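Print this page | E-mail this page

Trestero Sheet-Metal Bin, Set-up and Care Guide
Section 4: Placing, leveling and loading the bin

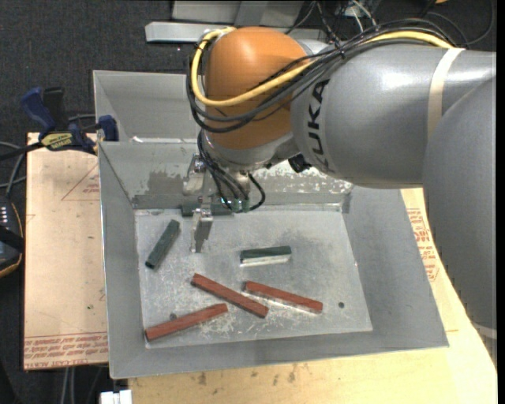 What is the largest load the bin may carry?

The limit is 200 kg, spread over the whole floor. This figure applies to a bin standing on four feet on a level base. On a Flanex stand the limit printed on the stand plate applies if it is lower.

4.1 Before you start

You need a spirit level, a 13 mm open-end wrench, a soft brush and a dry cloth. Wear cut-resistant gloves. Pressed edges are deburred at the factory, but a rim that has been struck in use can develop a sharp lip.

Check the bin for shipping damage. Dents in the sloping sides do not affect use. A dent in the floor deeper than the thickness of a coin will make flat parts rock and should be reported to your dealer.

CAUTION: Do not lift the bin by one side of the rim. Two people are required, one at each short end.

4.2 Placing the bin

1. Clear the base and sweep it. Remove old adhesive and packing strips.
2. Set the bin down with the drain plug toward the service aisle.
3. Leave 400 mm of free space on at least one long side for cleaning.
4. Lay the level on the floor of the bin, first lengthwise and then across. Do not level from the rim. The rim is folded and is not a reference surface.
5. Turn the feet with the wrench until the bubble is centered in both directions.
6. Tighten the lock nuts. Check the level again, as tightening can shift a foot.
7. Press down on each corner in turn. If the bin rocks, loosen the nut on the high foot and repeat steps 5 and 6.

NOTE: Bins from the 379 series have fixed feet at the rear. Adjust the front pair only and use steel shims at the back.

4.3 Fitting the floor liner (optional)

The Citent liner is a rubber sheet cut to the rectangular floor. It reduces noise and slows wear. It is not suitable for hot parts or parts coated in cutting oil.

1. Brush the floor and wipe it dry.
2. Lay the liner loosely and let it rest at room temperature overnight so that it flattens.
3. Press the corners down. The liner must not climb the sloping sides. Trim it with a utility knife outside the bin.
4. Do not glue the liner. It has to come out for cleaning.

4.4 Loading

1. Put the first parts near the middle of the floor and work outward.
2. Keep heavy blocks flat. A block left standing on end can fall and mark the finish.
3. Do not fill above the point where the sloping sides meet the rim.
4. Do not rest parts on the rim, even for a short time.
5. Where parts of different sizes share a bin, load the large ones first.

Lower parts by hand or with a lifting aid. Dropping them from rim height shortens the life of the finish and is not covered by the warranty.

CAUTION: Never reach into the bin while powered handling equipment is able to move. Follow the lockout procedure for your site before putting a hand inside the rim.

4.5 Wear and finish

Scratches and whitish marks on the metal floor are normal and need no treatment. Worn patches on the walls are also normal at points where parts slide or strike often.

Flaking finish should be dealt with at the next planned stop, as loose flakes can collect on parts:

1. Empty the bin and lift out the liner, if fitted.
2. Scrape off any finish that lifts with a plastic scraper. Leave finish that holds firmly.
3. Vacuum the flakes. Do not blow them out with compressed air.
4. Wipe the bare area with a degreaser and let it dry fully.
5. Apply one thin coat of Jasińska metal primer, gray. Keep the bin out of use until the coat is hard. See the can for drying times.

Topcoat is only needed where the bin stands in a damp room. Bare metal in a dry room may be left as it is, but inspect it for rust monthly.

4.6 Cleaning schedule

Daily: remove scrap and loose chips with a brush.
Weekly: wipe the floor and sides with a damp cloth, then a dry one.
Monthly: check level, lock nuts and drain plug. Run a gloved hand along the rim to find raised edges. File them flush.
Every June: remove the liner and inspect the floor seams from below.

Do not use chlorine cleaners or steel wool. A pressure washer may be used on an empty bin only, with the drain plug removed and the nozzle kept clear of the seams.

4.7 Spare parts

Feet, lock nuts and drain plugs are sold as kit 9. Quote the number stamped under the front rim when ordering. Liners are ordered by floor size, measured inside the bin at the bottom edge of the sloping sides.

Section revised by Marloes Hermans, technical documentation. Section 5 covers stacking and transport of empty bins.

Print this page | E-mail this page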